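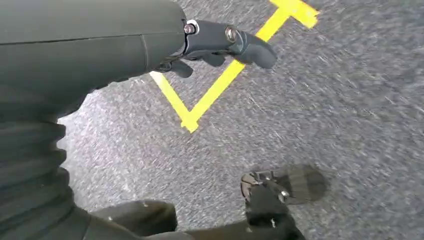

4.1 料架区的地面标线应在料架进场之前贴好。料架立起来以后，靠墙一侧和立柱脚边都很难再下手，返工要把整排架子挪开。标线用黄色地面胶带，每个料架位先贴转角，再由转角向两边拉直线。正面的定位角贴成V字形，两条胶带在顶点相接，灰色带斑点的粗糙地面配黄色，弯腰操作时也容易找到顶点。顶点是后面所有尺寸的起点，料架立柱、待检区边线和通道宽度都从这里量起，请勿从墙面量起。

准备工具：卷尺、墨线或细绳、记号笔、美工刀、橡胶滚轮、硬毛刷、吸尘器。胶带不要裁成短段备用，随贴随裁。

步骤：

1. 用吸尘器把要贴胶带的地面吸两遍，第二遍与第一遍方向垂直。地面纹理粗，灰尘藏在凹处，只扫一遍不够。
2. 用硬毛刷顺着标线方向刷一遍，再用手掌摸一下。手上有灰就重复第1步。
3. 按平面布置图找到定位角的顶点，用记号笔点一个小点。
4. 从顶点拉出两条细绳，方向按布置图确定，绳端压重物。
5. 沿第一条细绳贴胶带，起头处越过顶点一个胶带宽度。每次放出一臂长，放平再往前走，不要拉紧了贴。
6. 贴第二条，同样越过顶点，压在第一条上面。
7. 用美工刀沿外侧边线切齐顶点，撕掉多余部分。刀只切胶带，不要用力划到地面。
8. 用橡胶滚轮从顶点向两端各滚压三遍，边缘多滚一遍。
9. 撤掉细绳，静置到第二天再放重物。赶工时可以先搬轻的东西进来，但不要在胶带上拖。

注意：胶带起翘超过一个指甲盖时应整段更换，不要在上面叠贴新胶带。叠贴的地方推车轮子会反复顶，几天后会连下面一层一起带起来。

注意：两个相邻料架位之间的通道净宽为840毫米，以胶带外边线为准，不以胶带中线为准。以前有一版布置图写的是中线，如果您手里的图纸没有Parnness的版本标签，请先核对再贴。

4.2 料架安装

料架区使用Craddock蓝色金属料架。立柱上有成列的小圆孔，横梁和挂件都借这些孔定位。立柱出厂时没有上下标记，装之前要自己分清：孔列起始较低的一端朝下。两端都差不多时，拿一根装好的立柱比一比。

开箱后按下面的次序清点：立柱、长横梁、短横梁、斜撑、层板、脚垫、螺栓包。螺栓包单独放进盒子里，不要散放在层板上。缺件或者漆面有磕碰时先拍照登记，装完再提补件会比较麻烦。

步骤：

1. 把两根立柱平放在地面的软垫上，孔列朝向同一侧。
2. 装短横梁，螺栓只带上，不拧紧。
3. 另一侧的两根立柱照做，得到两片侧架。
4. 两人各扶一片侧架立起，第三人装最下面一层长横梁。两个人也能装，但要先把一片侧架靠稳，并在脚下垫防滑垫。
5. 装最上面一层长横梁。到这一步架子能自己站住，但不要松手走开。
6. 把料架移到定位角内，前立柱的脚垫外沿距胶带内边线40毫米。左右两侧都量，不要只量一侧。
7. 在最下层横梁上放水平尺，调脚垫。先调前后，再调左右，最后回头复查前后。
8. 由下往上依次拧紧全部螺栓。拧完后在侧面轻推一下，有响声的地方再查。
9. 装中间层横梁和斜撑。倾斜层的前端低、后端高，前后高差按物料卡上的孔位执行。
10. 放层板或物料盒。
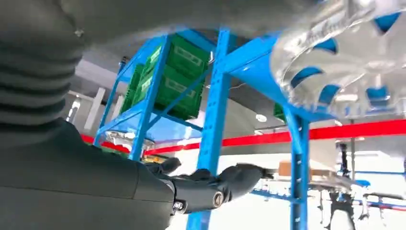 中间层的孔位由所放的物料决定，因此同一排料架的层高可以不同。定孔位时先放一个装满的物料盒上去试，手从正面伸进去要能握住盒沿，手背不碰上面一层横梁。碰得到就把上面一层往上移一个孔，再试一次。不要为了多排一层把间距压得太小，取放时磕碰的多半是盒子里最上面的那几件。

每层均布载荷上限为100公斤，倾斜层也按此执行。物料盒的自重要计入。常有人只算物料，不算盒子。

警告：禁止攀爬料架，禁止踩在最下层横梁上取上层物料。够不到时使用踏台。

警告：未拧紧全部螺栓之前，倾斜层不得放任何物料。

小心：立柱的孔边可能有毛刺，装横梁时戴手套。戴手套拧小螺栓不方便，可以只戴一只，扶立柱的那只手戴。

关于脚垫：Craddock的脚垫有高低两种，包装相同，袋子上的小标签不同。粗糙地面用高的一种。如果装上以后四个脚垫里有一个总是悬空，先检查脚下有没有压到胶带的接头，再去调螺杆。

关于倾斜层的挡条：挡条装在低的一端，挡条上沿应高出物料盒底面，低于盒沿。料盒从后面放入，滑到挡条处停住。滑得太快说明坡度大，把后端降一个孔；中途停住的，先看盒底有没有变形，盒底没有问题再加坡度。加坡度每次只加一个孔。

4.3 塑料件的摆放

料架上存放的浅灰色模制塑料件，物料卡编号为291，由Joltomska供货。零件的一面是平滑、略带弧度的外缘，另一面是密集的加强筋、矩形凹槽和高低不同的台边。摆放时两面的要求不一样，第一次接触的人员请先在工作台上拿一件翻看，再开始上架。

拿取方法：

拿外缘或者较厚的台边。手指不要伸进加强筋的格子里提拉，筋条薄，单边受力容易发白。件比较大时用两只手，一手托，一手扶。从一叠里取件时先把最上面一件轻轻抬起一侧，确认下面一件没有跟着起来，再整件取走。两件咬在一起时不要硬掰，平放到软垫上，左右错动分开。

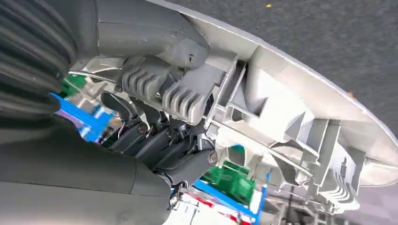

图 291号塑料件，底面的加强筋与凹槽

摆放步骤：

1. 取一只空物料盒，检查盒底。有碎屑、扎带头或上一批的标签残胶，清理后再用。
2. 盒底铺一张软衬垫，衬垫四边不得翘到盒沿以上。
3. 第一件底面朝下放入，外缘靠盒子的长边。
4. 第二件同向叠放，对齐外缘。叠放后两件之间应没有明显的晃动，晃动时检查方向是否一致。
5. 每叠的件数按物料卡执行。卡上没有写的，最上面一件的高点不得超过盒沿。
6. 两叠之间放隔板。隔板只起分隔作用，不能用来把零件挤紧。
7. 物料卡插在盒子朝向通道的一面。
8. 按先进先出上架，新盒从倾斜层后端放入。

注意：塑料件外缘朝外摆放时，取件的人第一眼看到的是弧面，容易分不清左右。请在盒沿贴方向标，箭头指向弧面较长的一端。

注意：不得把塑料件直接放在地面上，短时间也不行。底面的格子会带起地面上的细纤维和颗粒，到装配时才清理很费工。确实要在地面附近作业时，先铺软垫。

已经落地的零件按以下方法处理：

1. 捡起后底面朝下，在软垫上轻敲两下。
2. 用软毛刷沿加强筋的方向刷，再换垂直方向刷。
3. 用气吹清理矩形凹槽。气吹口不要贴着筋条。
4. 检查外缘有没有磕痕，指甲划过去能感觉到台阶的，放入待检盒。
5. 没有磕痕的放回原来的盒子，放在最上面。

筋条断裂、台边缺角的零件一律隔离，不要与待检品混放。隔离盒用红色标签，放在料架最下层靠右的位置。隔离盒满了就通知当班负责人，不要自行开第二只。

4.4 日常检查

每周二开工前做一次，记录在料架侧面的检查表上。检查表由Poltska统一印发，旧表用完再换新表。

一、地面。看胶带有没有起翘、断开和移位，定位角的两条胶带是否还在顶点处相接。把落在地面上的小颗粒和碎屑捡掉，颜色醒目的小碎屑要留意一下，可能是从标签或扎带上掉下来的，顺着找一找附近的盒子。

二、立柱与横梁。用手晃一下每层横梁，螺栓松的当场拧紧。漆面掉了的地方补漆，补漆后当天不放物料。

三、倾斜层。空盒从后端放入，看能否自行滑到挡条。不能滑到的，按4.2节的办法调整，并在检查表上写明调到第几个孔。

四、物料盒。盒沿开裂的换掉。物料卡字迹看不清的重打，不要用笔描。

五、通道。量一处净宽即可，每周换一个位置量，量的位置写在备注栏。通道内临时放的踏台、软垫和空盒用完后归位。

料架需要移位时，先清空全部物料，再拆倾斜层，最后两人抬动。不得推着装有物料的料架移动。新位置没有标线的，从4.1节第1步重新做起；原位置的旧胶带在料架移走当天撕除，残胶用塑料铲刮净，不要用金属铲。

如需增加料架，请在布置图上标出新的定位角后提交，批准后按本章次序安装。不同批次的Craddock横梁颜色可能略有深浅，不影响使用，不作为退换理由。横梁卡扣形状不同的，不得混装在同一个料架上。

料架编号牌挂在前左立柱的孔里，高度与眼睛平齐，用随附的卡扣固定，不要用胶带粘。编号牌丢失的，补发周期较长，期间用手写卡代替，卡上写清排号和位号。

下一节说明工作台与软垫的布置，见第5章。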